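# Shoe Pairs, Wrist View

Carix is our name for a method that does one thing: it gets a robot arm to put two matching shoes side by side, toes the same way, using only the camera at its wrist. Yasmine Tawfik picked the name. She has declined to say what it stands for, and the paper is now too far along to ask again.

Most earlier work on tidying uses a camera fixed over the work area, which sees everything and has a lovely time. We wanted to know how far you get without one. A wrist camera sees a great deal of whatever is closest and very little of anything else. When the arm leans in for one shoe, the other may shrink to a corner of the view or leave it altogether, and the arm has to go on believing in it.

The method is simple enough to fit on this page. Before each move, Carix guesses where the toe and heel of each shoe are, along with how sure it is. If it's sure, it reaches. If it isn't, it backs off, tilts the wrist and has another look. The guesses are carried from one view to the next, so a shoe that drops out of sight keeps its place in memory until there's a good reason to move it.

That second look turned out to be most of the result. We ran 548 trials with eight pairs of shoes at our Kanham lab. With looking again switched off, the arm was quick, decisive and wrong a lot. With it switched on, the failures dropped by 44 per cent and the whole thing took long enough that Archie Menzies began bringing a book.

A few notes from the bench, for anyone trying the same thing:

- **Laces.** A loose lace looks like an edge, and an edge looks like the side of a shoe. Our first version made several sincere attempts to pick up the side of a shoe that was a lace.
- **Toe caps.** White rubber on a white surface is a poor colour choice if you're a robot. Ribbing on the cap helps more than we expected. Smooth caps are still our worst case.
- **Shoes on their sides.** Carix handles these as a separate case, with a roll before the lift. Rachid El Sherbiny wrote that part in one Thursday afternoon and has been modest about it for months.
- **Padding.** Soft fingers hold canvas better than bare ones. They also fray, and the fray then turns up in the camera's view, where the software has to learn to ignore it. So do we.
- **Clutter.** We left other things near the shoes on purpose. Cases, baskets and busy wallpaper all cost us a little accuracy, and the wallpaper cost the most. Leaves, from the right angle, have toes.

Aicha Alaoui repeated the tests at Flovdale with a different arm and got much the same numbers, apart from 3 runs in which the arm paired a left shoe with itself. We've looked at the logs. It was very sure.

**One black-and-white low-top up close, the other on its side farther back, with a lace trailing between them.** 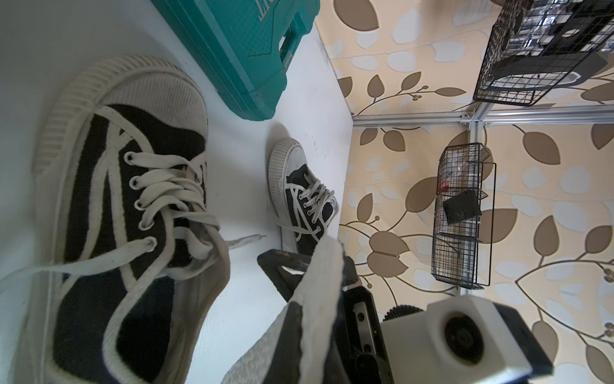
Boots are next. Anas Saber has already bought a pair for the purpose, in his own size, and the new code branch is called Zaki. The tall shaft hides the heel from nearly every angle the wrist can reach, so for now the arm spends most of its time taking second looks, and then third ones. We hope to have something to show by July.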